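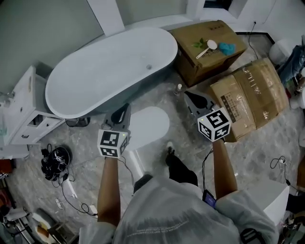 Wirevent has opened orders for the second version of its handheld capture kit, a pair of hand-held grippers sold with tracking cubes, a head camera mount and the Drostico recording software. The first version shipped with flat marker plates that dropped out of tracking whenever the wrist rolled past the edge of the plate. Version two uses cubes. Each one is mounted behind its gripper, over the hand and wrist, with large black-and-white square markers on several faces, so a turn that hides one face from the head camera usually brings another into view. A small light on each cube shows that the unit has power. Bathrooms remain the hardest rooms for marker tracking, with glossy tile throwing streaks of reflected light back at the camera, and they are where we spent most of our time with the review kit.

The grippers are passive. The operator's fingers close the jaws directly, and the jaw opening is recorded along with the pose of the cube. Wirevent quotes a pose rate of 30 samples per second and a battery life of 77 minutes per cube. We got 56 minutes with the marker lights and the wireless link both on, and slightly more with the link off and the data saved locally. Charging is over a standard cable, one per cube, and there is still no dock.

Cable routing is the weak point. The lead to the recording unit hangs beside the forearm, and on long reaches it can catch on a drawer handle or a box flap. The supplied clips hold well on a jacket cuff and poorly on bare skin. We ended up using a soft strap above the elbow, and Wirevent says one will be added to the kit in July.

Calibration has improved a good deal. The old procedure needed a printed board and two people. The new one is done by a single operator, who holds both cubes in front of the head camera and turns them slowly until Drostico reports a fit. Repeat it after any knock to the cube mounts - the screws are small and do work loose.

Ravindran Murthy, who handles support for the kit at Wirevent, recommends locking camera exposure before recording in any room with a polished floor. Auto exposure reacts to each highlight, and the markers wash out for several samples at a time. With exposure locked, our dropouts in tiled rooms fell to a level that the software could fill in without manual repair.

The kit is sold through Rivadeneyra and Wastcombe. Both include 6 months of software updates, and Wastcombe also rents by the week. Owners of version one can buy the cubes and mounts separately - the gripper bodies are unchanged.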